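Chores by machine: closer than you'd think
Friday, June 10, 2022

Can a robot put away the groceries yet? The Nolis workshop has been asking that since spring, and this week's open day at Stemum was all about one humble job: jars and bottles on a white table, and a gold wire basket to hold them.
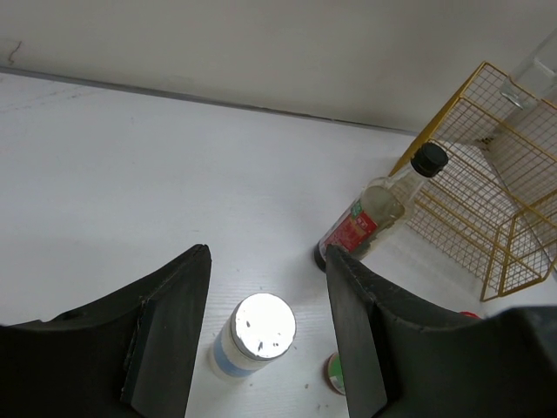
Tidying is a wonderful test, because every container wants a different grip (a squat jar is one thing, a bottle lying down is quite another!). The team says its log for June already runs to 249 tries, and a full basket takes some 16 minutes. You or I would need one. Still, last June the same job couldn't be finished at all, so that's a big jump.

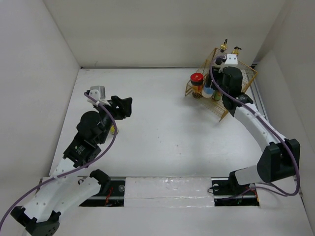

Shop shelves are next on the list, with a trial planned at the Climier store for 6 weeks. Dishes and laundry will have to wait, but I came away thrilled. The next open day is in the fall, and entry is free.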